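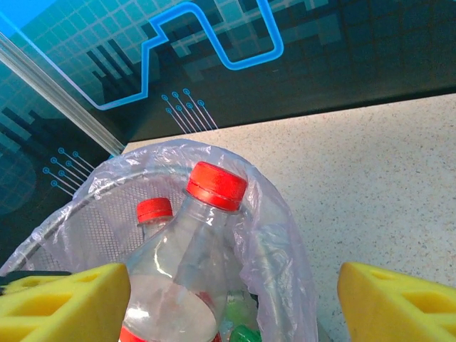 Figure 1. Plastic bottle with a red cap in a lined wastebasket.

Watching Local Films Online: A Study of the Jastmont Student Film Shelf
Media and Audiences, Term Project Report
February 6, 2022

1. Background

Jastmont has one movie theater with two screens, and it rarely books films made in the region. Most people in town who have seen a local film saw it at the yearly short film festival or at a free showing in the library. When the festival went online, the organizers put the films on Brendeo, a small streaming service that carries regional and student work. The group of titles from our area is listed there as the Jastmont Shelf.

Our project looked at who watches the Shelf, how they find it, and whether they finish what they start. We picked this topic because two of us had films on the Shelf last year and had no idea if anyone outside our own families had seen them.

2. Questions

We started with three questions. How do viewers find out that the Shelf exists? Does the length of a film change how likely people are to finish it? Do people watch alone or with someone else?

We had a fourth question about subtitles, but we dropped it because only a few of the films have them.

3. The films

There were 24 films on the Shelf in January. Most are under half an hour. Four are feature length, and the best known of these is Urov, a drama about two brothers who run a ferry that is about to be replaced by a bridge. Oyewole is a documentary about a family tailoring shop and is named after the shop. It runs 38 minutes, so we counted it as a short, although the festival lists it as "mid-length."

The rest are a mix of comedies, school thrillers, two animated films and one musical. We watched all of them before writing the survey. This took longer than planned, and we would split the list between group members if we did it again.

4. Method

We used two sources. The first was the viewing page that Brendeo gives to anyone with a film on the service. It shows how many times a film was started and how many times it was played to the end credits. It does not show who the viewers are or where they live. The filmmakers gave us permission to use their numbers, and we agreed not to publish figures for single films except where they said it was fine.

The second source was a survey with 11 questions. We posted the link on the school page and the library page, and we left paper copies at the library desk and at the theater. We received 838 replies that we could use. Replies with fewer than half of the questions answered were left out.

We also held one group viewing of Urov in the media classroom and took notes on the discussion afterward. These notes are used only in section 6.

5. Results

The films on the Shelf were started 3,501 times in January. A little under half of those plays reached the end credits. Shorts did much better than features here. For films under 15 minutes, close to three out of four plays were finished. For the features it was fewer than one in five, and many of the stops came in the first ten minutes.

Oyewole was an exception among the longer titles. The filmmakers let us say that it was finished more often than any other film over 30 minutes. Several people wrote in the comment box that they knew the shop, and we think this explains part of it.

Most people who answered the survey had heard about the Shelf from a friend or relative. The library page came second. Very few found it by browsing on Brendeo itself. We tried this ourselves and it took up to seven clicks from the home page to reach the Shelf, depending on the device. On a TV the search box did not find it under the name of the town — only under "student and regional."

On the third question, people who watched shorts mostly watched alone, often on a phone. People who watched the features were more likely to watch with family. Parents watching with teenage children was the most common pair. A number of older viewers wrote that they would rather see the films in a theater, but would not have gone to the festival in person.

6. Group viewing

The discussion after Urov was mostly about the sound. The ferry engine covers some of the dialogue in the first part, and people said they would have stopped there if they had been at home. By the end, nearly everyone liked the film. One person said the first scene should have been the one with the ticket booth, and the rest agreed.

This fits with the early stops in the viewing numbers, but one viewing with one class is not enough to say that sound was the cause.

7. Problems

The survey reached people who already use the school and library pages, so it probably makes the Shelf look better known than it is. The paper copies helped a little, but the theater copies were put out a week late.

A play that is started twice by the same person counts as two plays on Brendeo. We have no way to correct for this. Someone who watches half a film one night and the other half the next will also show up as one unfinished play and one finished play.

We changed the wording of question 6 after the first two days because people read "local" as meaning the whole state. Replies from before the change were kept, except for that question.

8. Suggestions

The Shelf should be easier to find by the name of the town. We have sent this to Brendeo and have not had a reply yet.

The festival could place one short before each feature online, as it does at the theater. It could also add the running time to the titles on its own page — at present viewers only see it after they press play.

For filmmakers, we suggest checking the first ten minutes on a phone speaker and a TV before uploading.

Appendix A contains the survey questions. Appendix B contains the film list with running times.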